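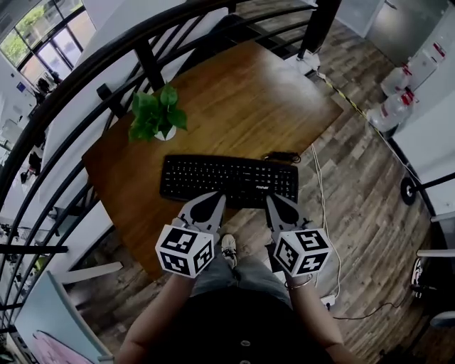
Data work at Lercombe used to mean typing. Trinh Đồng's team now spends its shifts working a pair of hand-held grippers, and software trains on the recordings. The log for November lists 1,659 takes, 1,435 of them accepted.

Operators wear a headset and hold the tools for 44 minutes per block. Wrist strain has replaced eye strain as the main complaint. 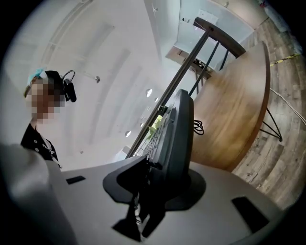
Pay and grading

Rates still follow the old typing scale. Talks resume in spring.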